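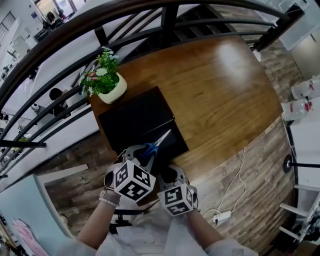 Tadeo Cáceres asks whether the marker cubes on the hand grippers need to be recalibrated every time a jaw gets swapped, or only when the cube itself comes off. Short answer: only when the cube comes off. Long answer in this thread, along with the rest of how we keep the Osto pair running.

The pair is two handheld units, left and right. Each has its own jaws, its own cube and its own calibration file. The files are not interchangeable. We label them L and R in the file name and nowhere else, and yes, that has bitten us.

Cube first. The tracker gets hand pose from the printed faces, so the offset from cube to jaw tip has to stay fixed. If the mount screws move, the offset moves. Check for play before every session: hold the body, push the cube sideways with a thumb. Any click you can feel means stop.

Retightening is by hand driver, in a cross pattern. No power tools. The inserts strip and then you are replacing the whole top plate. I have replaced 2.

Faces get wiped with a dry microfiber. No alcohol. It lifts the black after enough passes and detection gets flaky at steep angles long before you can see anything wrong with the print.

If a face is scratched across a border, replace the face. Scratches inside a code are sometimes OK. Scratches on the outer border are not.

Jaws. The fingers wear at the tips. We swap them after 25 hours of handling, sooner if thin metal things start to rotate in the grip. Scissors are our check object for this: hard handle, slick blade, weight off center. If the jaws can hold scissors level by the handle, they can hold most of what we give them.

The check itself: scissors on the mat, pick up by the handle, hold for 10 seconds, put down, change hands, repeat. 8 cycles per hand. Log any slip. One slip is noise, a second one on the same side means new tips.
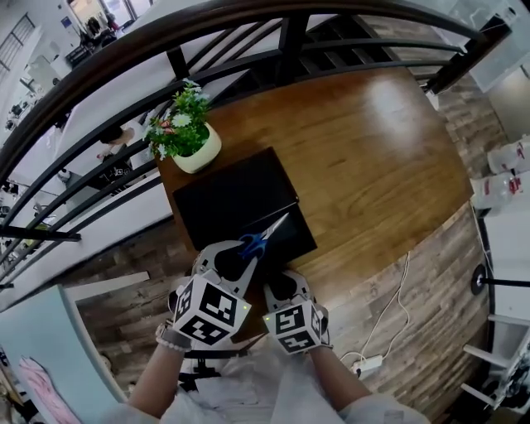

Slip check on the wooden top, scissors in the left gripper, black mat underneath.

Someone will ask about the mat. Matte black gives the tracker nothing to latch onto. Glossy wood throws reflections and we have had false corners from it in afternoon light. If the detection overlay starts flickering, look at glare before you open any config file.

Power. Charge from the same strip every time and check that the plug is fully seated before you blame the battery. Halireo's logger writes voltage at start and end of session. A unit that drops faster than its twin gets its contacts cleaned.

Jaw zero is separate from cube offset. After a tip swap, close fully, set zero, open fully, set max. Takes a minute. Skip it and the width readings are off for the whole session, with no warning from the software.

So, Tadeo: tip swap, redo jaw zero. Cube off, redo offset and jaw zero. Drop on the floor, redo both and check the screws first.

Next thread will be the Nurnon mount and why ours has a shim in it.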